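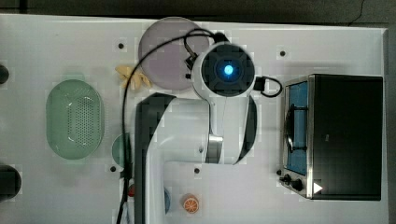
The missing reel of Flandholm

May 13, 2020

The archivist at Femar has spent most of the spring at home with a hard drive and a notebook. She was halfway through restoring Flandholm, a black-and-white thriller set on a ferry, when the building closed. The scanning had been finished a week earlier, so the work went on from her kitchen.

The film is known, where it is known at all, for an ending that seems to have been cut before release. The version shown in cinemas stops with the purser walking up the gangway. The shooting script goes on for another 16 pages.

"People assume the producers got nervous," she says. "I thought so too. Then I read the letters, and the complaint was about the length of the programme. They had a newsreel and a short to fit in, and the exhibitor wanted people out in time for the last tram."

The script has the purser tried and sentenced, with a long scene in the court corridor where his wife waits on a bench. Was it ever filmed?

"The corridor was. We have the daily sheets, and they list two days on that set. There's a bill for 3000 feet of stock as well, which is more than you'd buy for a scene you weren't going to shoot. The trial itself I'm less sure of. The judge's name isn't on any of the pay slips."

What survives is seven shots, found in a can marked Au. She spent a long time on that label. It could be the start of a title, or the chemical symbol for gold, or somebody's initials. Her best guess is that it stood for August and that the rest had rubbed away, but she won't put that in the notes.

The shots have no sound. In one of them the wife stands up, sits down again and looks at her gloves. "It's a good bit of acting," she says. "It's better than anything she gets to do in the finished film, where she mostly answers the telephone."

I asked whether the shots would be put back in. She was firm about that. They will go on the disc as an extra, with the script pages alongside, and the film will run as it did in cinemas. An earlier tape, put out by Ristik, had tried to rebuild the ending with stills and a narrator, and she doesn't care for it.

"You end up watching somebody's essay. I'd sooner have the gap."

The picture itself has needed plenty of cleaning. Reel four had water damage along one side, and she has a list of 621 frames there that need looking at by hand. The fog scenes are the worst, as the software takes fog for dirt and tries to remove it — she has had to switch it off for most of the deck sequence.

The disc was planned for June. She now thinks it will be later, as the booklet hasn't gone to the printer and one of the essays still hasn't come in.

"It's waited this long," she says, and goes back to reel four.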